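My cat shreds every collar I put on her – is there one that lasts?

Posted in Cats & Kittens by siltatholm_jo

Hi all! I have a 16 month old tabby called Susta who is mostly an angel, but she goes through collars like you wouldn't believe. I bought her a really sweet handmade one at a craft fair in January (green felt with a little bow, $19, I know, I know) and she had the bow off by Sunday and the edge chewed into fringe by the next week. The plain nylon one before that frayed right where the buckle goes.

She does go out in the yard, so I want a breakaway clasp and our phone number on it somewhere. I don't need the bow. Okay, I'd like the bow. Has anyone found something pretty that holds up?

Pallavi Tripathi

Oh, I feel this! I sew collars for my own two and sell a few to friends, so I've had nearly 100 of them come across my table and seen how they look a year later. Felt is hopeless, sorry. It's lovely on a kitten for photos and that's it. What has lasted for me is cotton canvas with a strip of webbing stitched inside, two rows of stitching down each side. Ask the seller if the webbing runs the whole length, some only put it by the clasp. 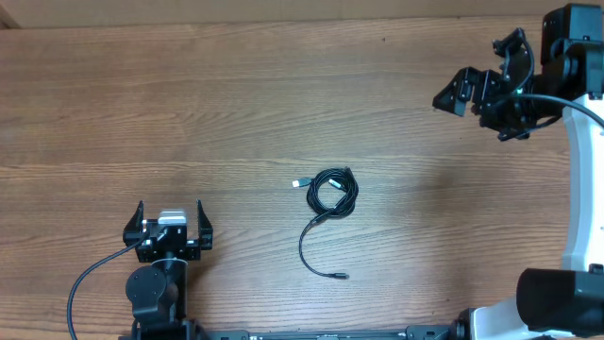
For the bow, get the kind on an elastic loop that slides over the collar. She'll still kill it, but then you're out a couple of bucks and the collar is fine. And check the fit too – if she can get her lower jaw under it she will chew it, so you want one or two fingers of room and no more. My younger one quit chewing completely once I took hers in a bit.

For the phone number I'd go with embroidery, or a flat tag that rivets on. Dangly ones just get chewed as well.

nalutwood_dan

get her microchipped and skip the collar. mine lost three in one summer

siltatholm_jo

Thank you Pallavi! Just checked and I can fit three fingers under it, so that could be the whole problem. Dan, she's chipped already, I just like the number on there too for the neighbors.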